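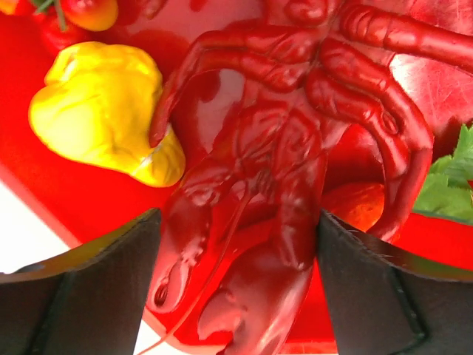

**Can I start my on-campus job before my Social Security number comes in?**

posted by Meenakshi Shukla, 10/27/18

F-1 student, first semester at Kullamcombe. Got hired at the library desk, supervisor wants me on the schedule next week. I applied for the SSN at the office downtown but no card yet, just the receipt letter. HR person was out when I went by. Don't want to mess up my status over 7 hours of shelving books. Anyone been through this?

---

**Teodor Pawłowska**

You can usually start while the number is pending, as long as you've applied and you have your work paperwork done with HR. What they need from you before the first shift or right around it:

- passport, I-94 printout, I-20 (bring all of them, originals)
- the SSN receipt letter
- the offer letter, signed by your supervisor and by the international office

They fill out the I-9 with you in person. You leave the SSN box blank for now and go back when the card shows up. Mine took most of September. Payroll here ran my first check without it, but ask, some schools hold the check till the number is in their system. Also go see the international office and make sure your SEVIS record is registered for this term, the Social Security people look at that and if it isn't active they just sit on teh application.

Campus HR is in the Okoro building, room 108. Not 107, that's parking permits and the line is way longer. I stood in it.

Keep it to 20 hours a week total while classes are on. Total, all campus jobs together.

---

**Rowena Mangubat**

what he said. my dept made me wait tho, they wouldn't put me on the schedule untill I had the actual card. So depends who you get. Ask your supervisor to email HR directly, went faster for me than showing up

---

**Wanda Urbańczyk**

Adding a couple things, quick, between classes.

Don't email a picture of your passport or the card to your supervisor. HR only, in person or through the upload page. When the card comes take it to HR the same week and then fix it in the payroll portal too (ours is Pruvlow, the two don't talk to each other). I only did HR, and my tax form came out wrong and had to be redone.

If it's been more than two or three weeks and nothing in the mail, go back to the Social Security office with the receipt letter. Check what address they have. Mine was missing the apartment number, I'm in Stovier Hall, unit 27, and they'd typed just the hall.

Taxes are a whole seperate thing, most F-1 people file as nonresidents the first few years. Don't use the regular software your roommate uses. The international office had a free code for the right one last spring, probably will again.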